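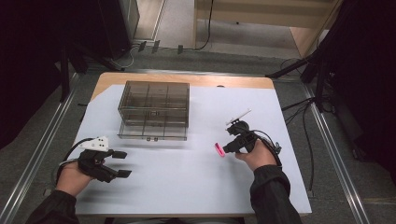
Any divided box will do, they're all the same plastic, was the first comment when I mentioned I'd be reviewing the Jendeck organizer. I half agreed before I started and I half agree now. There are differences, though, and a couple of them cost me an evening of re-sorting.

Some basics first. The Jendeck is a flat rectangular box in see-through smoky gray plastic, with thin clear dividers making a grid of compartments and a little latch on the front. I paid for it myself. I've been using it for craft odds and ends: erasers cut into pieces, beads, buttons, map pins, a pile of short plastic offcuts I keep for no good reason.

## The smoke tint

The listing makes a big deal of the color. "Reduces glare," it says. I don't know what glare they mean. What the tint does is make dark items harder to tell apart. Bright pink pieces show up fine through the wall. Navy buttons and black buttons are the same button until you open the lid. If most of your stuff is dark, buy the clear version, or buy something else.

Putting a sheet of pale paper under the box helps more than I expected. Enough light comes up through the bottom that you can check a compartment from the side. It also means that anything you drop is easy to find, which was a bigger help than the tint ever was. I now cover most of the table before I sort.

## The latch

My main complaint. It's small, and it closes with a click that sounds convincing. I filled the box, latched it and carried it upside down across the room over a bedsheet. It held. I did this 7 times because I didn't believe the first one, and on the last try the lid popped open at one corner. The latch itself never let go — the lid flexed. Keep it flat and you'll be fine, but don't throw it in a backpack.

My old Daleck box has a latch on each side and I have never had it open on me. It's also uglier and takes up more shelf.

## The dividers

They're thin. The product page calls them "precision partitions," and I'd call them adequate. Beads don't migrate as long as the box stays level. Tip it and the smallest ones get over the top, where there's a gap under the lid that you can slide a piece of card into. I had 200 seed beads in one compartment and found strays in both neighbors the next morning. Nothing on the page warns you about this.

Mine are fixed, too. The Ruchti boxes let you pull dividers out and make a long slot for pens or tweezers. If you have anything longer than a thumb, check the measurements before ordering. My good tweezers live in a mug.

## Picking things out

The compartments have square corners, and small flat pieces lie down in them and refuse to come up. Fingers are no use. Tweezers work on anything with an edge. A rounded bottom would fix it, and I've seen cheaper boxes that have one.

## Price

I paid $38 for a pack of 2 at Plilport. For that money I expected a lid that stays flat. One of the pair had a slight bow in it out of the bag, and I don't plan to go through the return process over a bow.

Would I buy it again? At half the price, for a drawer, yes. It stacks well and it wipes clean. The beads have gone back in the Daleck, and the Jendeck has the buttons.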